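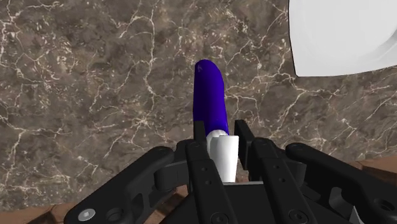 Flodus Practice Rules for Household Manipulation: Review

Reviewed by Areti Xenos

Flodus is a rule pack for people who record and test robot arms in simulated homes. You get a written guide, a set of templates, and a small checker that reads your logs and flags the ones that break a rule. I used it from the start of August on a kitchen project at Prestthorpe, where we have 4 people running tasks and until now had a wiki page that everybody read once.

The short version: the written guide is good, the checker is decent, and the templates need work. If your group has more than one person deciding what counts as a successful run, I think you should buy it.

What you get

The guide is split into sections on scene setup, object handling, contact, stopping, labeling and record keeping. Each rule has a number, one or two sentences of text, and a note on when you can skip it. I like the skip notes. Most in-house rules I've worked under had no exceptions written down, so people made up their own.

The templates are plain forms for scene sheets, run sheets and a change log. The checker runs from the command line. There is no graphical version, and setup took me most of a Sunday afternoon. Part of that was our own fault, as our log fields were named three different ways.

Scene setup

The scene rules ask you to fix a list of everything on the work surface before you record, and to say for each item whether it is a target, a thing to avoid, or background. That sounded like busywork. Then we did it for our marble counter and found that two of us had the plate down as background and two had it as a thing to avoid. A run that nudged the plate passed or failed depending on who looked at it.

Rule 2.6 says background items must still have a contact limit. I agree with that one. In a real kitchen you can't knock a bowl on the floor and call it scenery.

The guide is weak on surfaces. It has a paragraph on glare and one on clutter, but hardly anything on busy patterns such as veined stone or tile. You can write your own rule in the blank section at the back, and we did, but I expected more for the price.

Object handling

This is the best section. It treats anything with a trigger, a pump, a lid or a blade as a separate class with its own rules. For spray bottles you have to record the nozzle direction at pickup, during the carry and at release, and you have to name a direction the nozzle must never face. In our setup the dining table and chairs are on one side of the counter and the wall is on the other, so the allowed direction was easy to choose: toward the tile. The grip is supposed to stay on the body or neck as stated on the run sheet, with no switching between runs in the same batch.

There is also a rule on lift height. You set a clearance over the tallest item on the planned path, which for us was a salt shaker on some layouts and the bowl on others. The checker reads this from the log and it caught runs we had passed by eye.

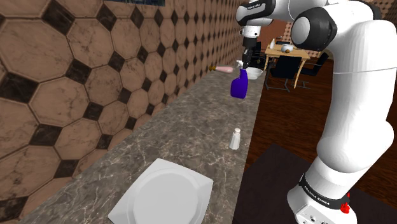 Contact and stopping

These rules are shorter and stricter. Any touch on an item that isn't the target gets logged, even if nothing moves. Any touch above your limit stops the run. The operator can't restart until the cause has been written on the sheet.

We pushed back on that last part, because it slows you down a lot in the first week. Gemma Leone, who leads our testing, wanted to turn it off. We kept it on for a trial batch and then kept it for good. The written causes showed that most of our stops came from the same move, a low swing back over the counter after release. We raised the return path and the stops dropped.

The guide says to treat a simulated stop the way you would a real one, down to the operator saying it out loud. I felt silly doing it. I still do it.

Labeling

Rule 5.1 wants success written as a condition before the first run, with the end position and the allowed error. Rule 5.4 wants a second person to label a sample of each batch without seeing the first set of labels. Flodus suggests a sample of 100. We found that fine for a large batch and too many for a small one, and the skip note doesn't cover small batches.

The checker

We ran it over 3,000 logged runs. It finished without trouble and gave a plain text report, sorted by rule number. Missing fields, clearance, unlogged restarts and changed grips are all things it handles well.

It does less well with multi-fingered hands. The grip fields assume two fingers that open and close. For a four-fingered gripper you have to put the finger contacts in a comment field, and the checker doesn't read comments. If most of your work is with hands like that, wait for a later version.

We used Cusi before this. Cusi has a nicer report and can be set up in minutes, but its rules stop at the arm itself and say very little about the objects. I've also looked at Raltier, which goes deeper on sign-off and audit trails than a group our size needs.

Good
Clear rule text with skip notes
Separate rules for bottles, lids and blades
Checker output you can read without training

Not so good
Templates have fixed columns and no room for a second reviewer
Little help with patterned surfaces
Two-finger grips only in the checker
No guidance for small batches

Rating: 4 out of 5. We've renewed, and I have sent Flodus our version of the run sheet with the extra column.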